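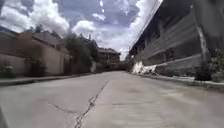

Junditz district to repair cracked concrete carriageway on Gundgate

January 23, 2020

The Junditz District Roads Office has confirmed that the concrete carriageway on Gundgate will be repaired this spring, following an inspection carried out at the request of residents. Work is due to begin in March and will be undertaken by the contractor Antunes under the district's existing maintenance agreement.

The inspection recorded cracking in the slabs along the residential part of the street. The most noticeable defect is a long diagonal crack, with a thinner branch, which runs from the kerb side towards the middle of the road beside the planted boundary.

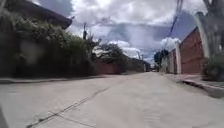
Reading time: 4 minutes

Olga Alcaraz, head of highway maintenance at the Roads Office, said that the street had been given priority within the current programme. "The slabs on Gundgate remain safe for normal traffic, but a crack of this length lets water through to the layer beneath," she said. "We wish to seal it and renew the weakest section before the damage spreads to the neighbouring joints."

The approved works cover 603 metres of carriageway. Cracks will be cleaned out, widened where necessary and filled with a flexible sealant. The joints between slabs will be raked and resealed over the same length. An area of 172 square metres, where the surface has been judged unsuitable for sealing, will be broken out and laid again in new concrete. The kerbs will be kept.

Access to properties will be maintained wherever possible. Owners whose gates open directly on to the carriageway will receive a separate letter setting out the hours during which vehicles cannot enter or leave.

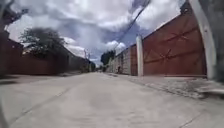 Where new concrete is laid in front of an entrance, vehicles must be kept off it until the contractor has removed the barriers. Pedestrian access will be available throughout. Occupiers who need vehicle access for medical reasons, or who expect a large delivery during the works, are asked to inform the Roads Office in advance so that the order of the work can be adjusted.

Nuno Godinho, site manager for Antunes, said that the street would be treated in sections, with one side left open at all times except while the new slabs are being poured. Signs showing the diversion by way of Clotora will be put up before the first section is closed.

Residents on the planted side of the street are also asked to cut back hedges and climbing plants that hang over the kerb. The contractor needs a clear edge in order to seal the joint between the kerb and the slabs. Growth still overhanging when work starts will be trimmed by the district at no charge to the owner, and the cuttings will be taken away.

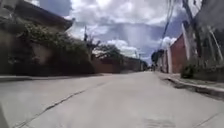
Notices have been sent to 1242 addresses in Gundgate and the adjoining streets. Copies of the drawings may be consulted at the Roads Office counter during normal opening hours, and written comments should be marked "Gundgate carriageway".

A further notice giving the dates of each closure will be issued once the contractor's timetable has been agreed.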